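Can a machine do the chores yet?
Speaker notes – Caroline Minja, Trustport
Afternoon session, facilities and domestic services stream

Opening (slide 1)

Good afternoon. Thank the chair and the hosts at Kirui. Say at the start that Trustport does not sell machines. We advise housing providers and small workshops on whether to buy them, and our advice this year has mostly been to wait.

The question in the title is the one our members put to us most often. It usually comes from someone who has seen a polished film and has a budget meeting the following week. I should like to give them a fair answer, and a fair answer begins with cloth.

Why cloth (slide 2)

A box has the same shape wherever it is put down. A towel does not. It can lie in a heap, hang in folds or trail a corner behind it, and the machine must find a place to take hold each time. A person does this by feel and seldom looks. A two-fingered gripper has to do it largely by sight, on whatever surface the cloth happens to be lying.

Patterned flooring makes the task harder. Many of the buildings our members look after have decorated tiles in the hall or kitchen, and a busy floor in strong light offers a great many edges which are not the edge of the cloth. Pause for the slide.
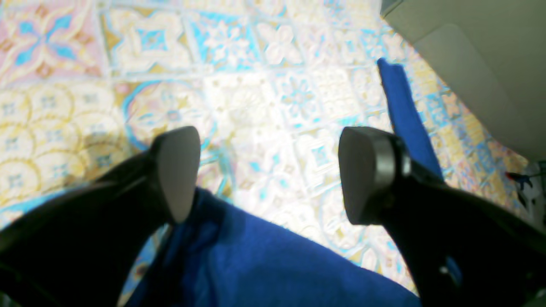
Slide 2. Blue cloth held between two gripper pads over a patterned floor.

Point out the strip of cloth on the right, rising from just behind the right pad. Holding a cloth is one matter, and knowing where the rest of it lies is another. For folding, the second matters more. Obadia Biwott will speak about corner finding in the next session, so do not go into method here.

What we asked of the machines (slide 3)

Our review took in two systems, Furirer and Kureck. Emmanuel Swai drew up the list of chores with our members. It covered picking up a cloth, wiping a worktop, sorting small parts into trays and clearing a bench at the end of a shift. The full record runs to 612 attempts. Copies of the summary are at the desk.

Read the main finding slowly. Parts sorting is close to ready for ordinary use, provided that the parts are rigid and the trays stay where they were put. Cloth work is not ready. Both systems could pick up a single towel, but a person had to remain nearby, and in our view a chore that needs a person nearby has not been handed over.

Light and shadow (slide 4)

Lorna Pollock asked for this point to be given its own slide. Workshops and kitchens are lit for people. There may be a bright window on one side and a dark corner on the other, and the arm throws its own shadow on the work. Ask the audience to look at the area between the two fingers, where the shadow is angular and the surface beside it is nearly white. Then ask them to find the lower edge of the blue cloth. They will do so at once. Leave a moment for this before going on.

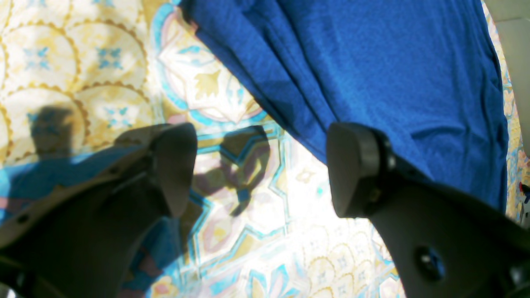

Costs and staffing (slide 5)

Keep this short. The purchase price is the figure most people ask for, and it is the least useful. Members should ask how many hours of staff time are needed each month for setting up, cleaning and putting right. One workshop had allowed 60 hours for the first month and used 80. Eduardo Magalhães has the worked figures and will take questions on them.

If asked about leasing, say that our guidance will be issued in March and that I cannot go further today.

Advice to members (slide 6)

Begin with a chore that involves hard objects and a fixed place. Ask the supplier to show the machine at work in your own building, on your own floor, at the time of day when the light is worst. Do not reduce staff hours on the strength of a demonstration – write the review date into the contract first.

Questions (slide 7)

Allow ten minutes. Take questions from the back of the hall first. Refer anything on insurance to Emmanuel Swai, who will be at the Trustport table until the close.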